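Notes for the Multhorpe talk, Tue 26 August

Slot is 44 minutes with questions. Don't let Peiyu introduce me with the whole résumé again. Water on the left, clicker in the right hand, do not swap.

Slide 1. Title only. Wait for the door to stop banging.

"I've been asked to talk about why office moves go wrong. I have done 2 of them and would describe myself as undefeated, in the sense that both buildings are still standing."

Slide 2. The Skariton move. We shipped 3,244 labeled boxes over one weekend in December. The labels were excellent. Wian Du Plessis designed them, with a color for each floor, and then the printer ran out of everything except black. Pause here. People who have moved offices will laugh, and the others will write it down.

Point to make: the color system was on page one of the plan and the printer was on no page at all. Go slow on this, it's the only real lesson in the first half.

Slide 3. Floor plans. Everyone trusts the floor plan. Ours showed a wall that had been taken out years earlier, and we assigned a very senior person a desk against it. She was gracious for most of a morning.

Say: walk the rooms yourself. Open the doors all the way. Stand where the desks go and look at the room from there – it never looks like the drawing. 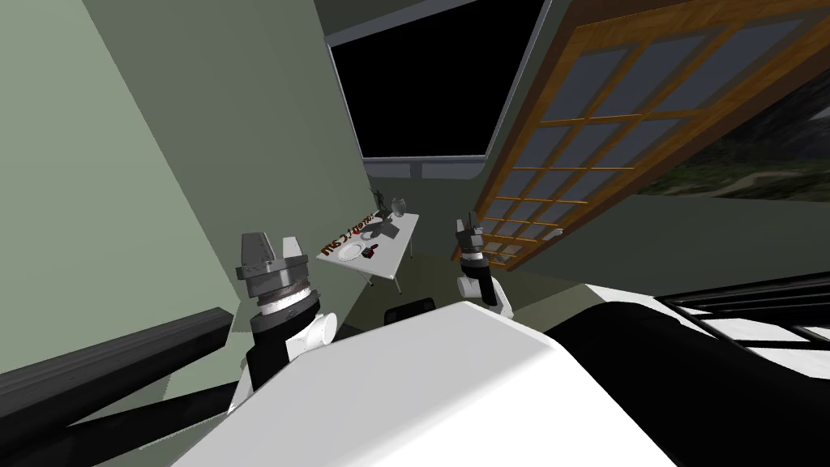
Slide 4. A room at an angle, rendered, with the window and door past the grippers.

Slide 5. Who gets the window. Skip if the front row looks tired. Otherwise: the seating survey got 148 replies, and every one of them wanted to be near a window and away from the people who talk. Stunditz, our movers, suggested drawing names from a hat. We spent five weeks on a points system and then drew names from a hat.

Slide 6. The kitchen. Move it last. Label the kettle. Carry the kettle in your own car if you have to.

Slide 7. Questions. If someone asks about budget, mention Cai (the spreadsheet, which has a name because we spent that much time together) and offer to send it after lunch. Peiyu has the microphone for the back rows.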